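I write a small thread tonight about house rules for robots that share a room with people. I work on this for our team at Kellwood, and many of you asked what we have on paper. It is less than you think.

**1/** We began with a long document. It had a chapter for every machine and a table for every tool. New colleagues signed it and did not read it. On a Wednesday in December we threw most of it away and kept 2 pages.

**2/** The first rule is on speed. When a person can enter the working area, the arm does not go faster than 70 millimetres per second. We know this is slow. Visitors complain that it is boring to watch, and I am happy with boring.

**3/** The second rule is on distance. We keep 800 millimetres free between the outside of the reach and any place where a person sits or stands. You must measure with the arm stretched out and the tool mounted. A gripper adds more length than people remember, and I have seen a very nice floor plan drawn for an arm with no hand on it.

**4/** The third rule came from Nultbridge, our partner site. Before any program starts, somebody says aloud "arms moving" and waits for an answer from each person in the room. If one answer is missing, we don't start. At first it felt like theatre. Now I feel strange when I visit a lab that does not do it.

**5/** We try every rule in simulation before we ask a person to follow it. The room there should be a furnished one. A bare floor with one cube on it teaches you very little about a home or an office. Put in the desk with the laptop and the mouse, the thin floor lamp, the big monitor, and small things low down near the floor.

**6/** For the start pose we ask for both grippers pointing up, with the base still, and then a check of what is near each arm. Left and right must be checked separately. What stands close on one side tells you nothing on the other. 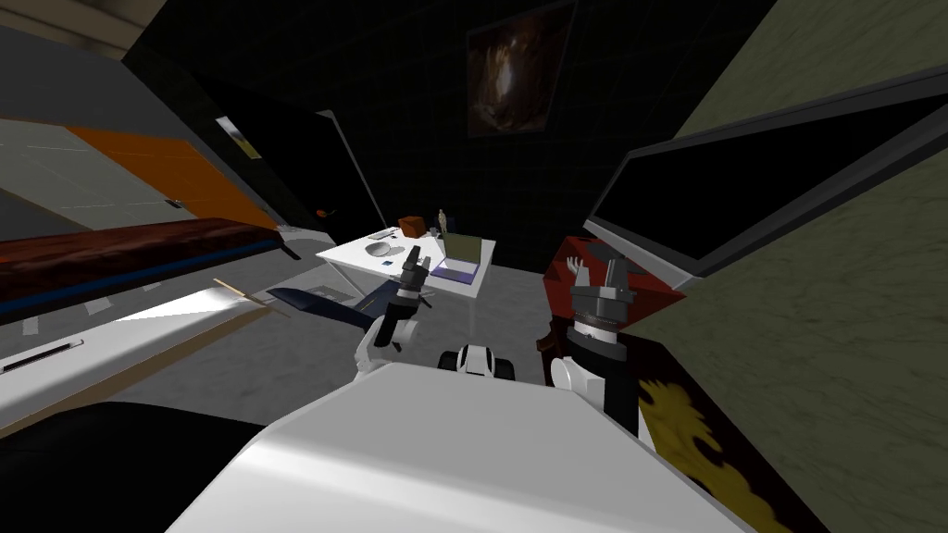

Echevarría replied that a start pose with raised hands is good for the furniture but bad for the people, as a raised arm has further to fall if the power is lost, and asked if we had thought of the brakes.

**7/** It is a fair point and I should have written it earlier. The raised pose is allowed only on arms where the brakes close by themselves when power goes. We test this by hand every month, with the power cut and a person standing well outside the reach. For arms without such brakes, the start pose is low and folded. I will put this sentence into the page itself, at the moment it is in a footnote.

**8/** The simulator will also not warn you on this if you forgot to model the brake. Ours did not have it for a long time. The arm stayed up in the air very politely after each stop, and we believed it.

**9/** On stop buttons. Each person who works beside the robot must be able to reach one without walking. We had a good red button on the wall behind the robot, so you needed to pass the robot to press it. Please go and look where yours is.

**10/** On changes. If you move a table, you run the slow program again, 5 times, before normal work. If you change the gripper, the same. If you only change the software, also the same, and this is the one people argue with me about. "It was only one line." Yes, I read the line.

**11/** What we don't have yet is a good rule for loose small objects. Proner, the tool we use for writing our checks, lets me mark an object as "do not touch", but it does not know which objects are expensive or which will roll. For now we write a list by hand and somebody forgets to update it. If your group has a better way, please send me your text, also if it is in another language. I can read slowly.

**12/** The 2 pages will go to anyone who writes to me, as soon as I have corrected the part on brakes. Thank you Echevarría for this one.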